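Teaching Sessions at Resby — Frequently Asked Questions

So many of you write to us before your first session that we finally sat down one evening in February and collected the questions in one place. If yours is missing, send it over and Ivone will add it.

What will I be doing, exactly?

You'll be showing a two-armed robot how to do a household job. Most people start on the cloth folding set, which we call Trordale (all our task sets have names, please don't ask where they come from). You hold a pair of hand controllers, the arms follow your hands, and everything the arms do gets recorded along with what the cameras see. Each complete fold, from the cloth being laid out to the grippers letting go, is one demonstration.

Do I need any experience with robots?

None at all! Some of our steadiest operators came to us from alterations shops and hotel laundries, and they already knew how fabric likes to behave. You'll get a walk-through, then as many practice runs as you want, and practice runs are never kept.

How do I pick up a flat cloth with two fingers?

Slowly, the first few times. Come down at a shallow angle beside the corner, let the lower finger slide against the table, and close. Take one top corner with each gripper before you move either arm up, or the cloth will swing around on you and you'll spend the next minute chasing it.

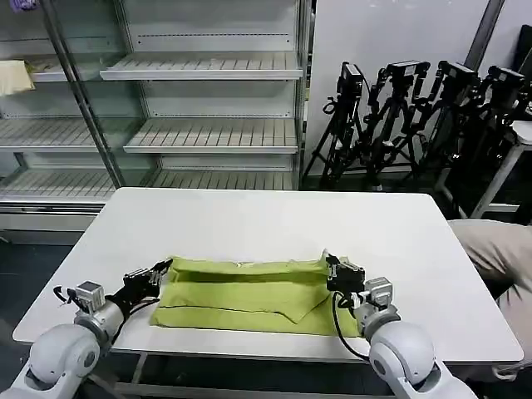
Both top corners held, with the green cloth folded into a long band.

How neat does the fold have to be?

Neater than a dish towel at my house, less neat than a store display. We look for edges that more or less line up and a cloth that lies down by itself. A wrinkle or two is perfectly fine. If a corner has tucked itself under, go back and pull it out as part of the same demonstration — the robot needs to see how a person fixes things, and those runs are some of the most useful we have.

What if I drop it?

Pick it up and carry on, provided it's still on the table. If it goes over the edge, press the discard pedal, say so out loud, and wait for the floor lead to reset it. Please don't reach in for it yourself while the arms are live.

Should I try to fold the same way every time?

Same goal, yes. Same exact path, no. Start with the left hand sometimes, the right hand other times, and don't worry if one run is slower than the last. What we ask you to avoid is long pauses in mid-air, so if you need to think, set the cloth down first and then think as long as you like.

How many demonstrations do you need?

The Trordale set is planned at 2,000, shared among all the operators, and we passed 1,000 not long ago. A comfortable session for one person is 31. New people usually do 17 on their first day and go home with tired shoulders.

Can I guide the arms by hand instead?

On the Liew set, yes, where you take hold of the arm at the wrist and lead it through the motion. Folding is done by remote control only, as it's awkward for one person to lead two arms and watch the fabric too.

My hands and the arms don't seem to match. Is something broken?

Probably not. Let go of both triggers, bring your hands to a relaxed position in front of you, and hold the center button until you hear the tone. If the arms still drift, call the floor lead and take a break.

Can I see what the robot learned from me?

You can! We run Punosby, our open afternoon, at the end of each task set, when the trained robot has a go by itself and operators are welcome to bring family. It starts at 3 p.m. and there's usually cake.

Who do I contact about scheduling?

Ivone Furtado handles all the bookings. Let her know which hours suit you and whether you'd like a seated or standing station.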